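People keep asking whether the two-bowl table setup from the Remska blog is worth copying for dumpling night. I've been doing it since October. I have doubts. Short thread.

The pitch: one flat plate for serving, two deep bowls per setting, chopsticks only. You're supposed to eat slower and use fewer dishes. Fewer than what? I used to put out one plate each and we were fine.

The plate is the good part. Pale blue, wide, shallow, dumplings don't pile up and glue themselves together. I have no complaint about the plate.

The bowls, though. Everyone who writes about this wants them bright yellow because it "wakes up the table." Maybe. What I care about is the inside, and a slick shiny inside plus a slippery dumpling plus smooth chopsticks is a bad mix. I chase every third one up the side.

Zabala sells a bowl with a ridged inside that's meant to fix this. I tried one at a friend's place. The dumpling still slid, and then the sauce sat in the ridges and had to be scrubbed out. So no.

Also the plastic vs. ceramic fight. The plastic people say it's light and doesn't chip. True. It also holds on to chili oil like a grudge – I have a Cerkar bowl that has smelled like lunch for 2 months.

And please stop telling me a white table makes food look better. A white table makes one drop of soy sauce look like a crime.

Anyway, plate, yellow bowls, chopsticks, white table:
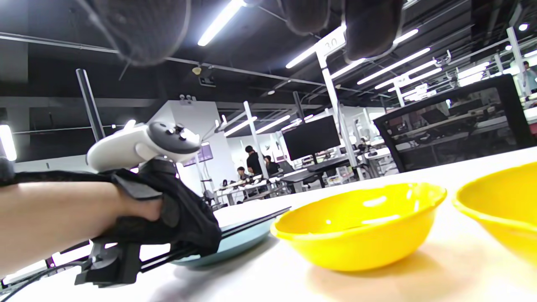
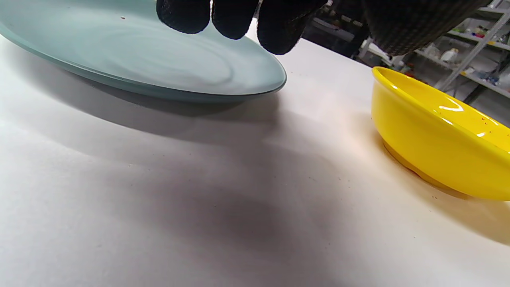
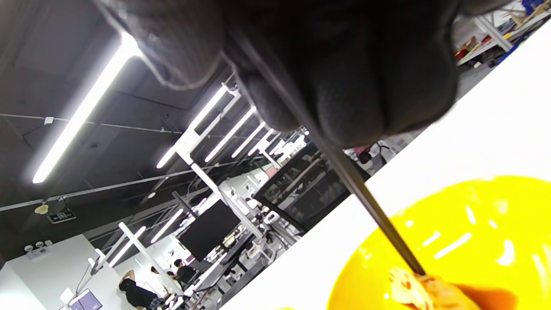

Riet De Bruijn wrote back that I'm blaming the bowl for a wrapper problem: let the dumplings sit a minute after they come out of the pot, so the skin gets tacky, and even cheap smooth chopsticks will hold them.

I'll try the minute. I'm still not buying a second bowl for every person who comes over.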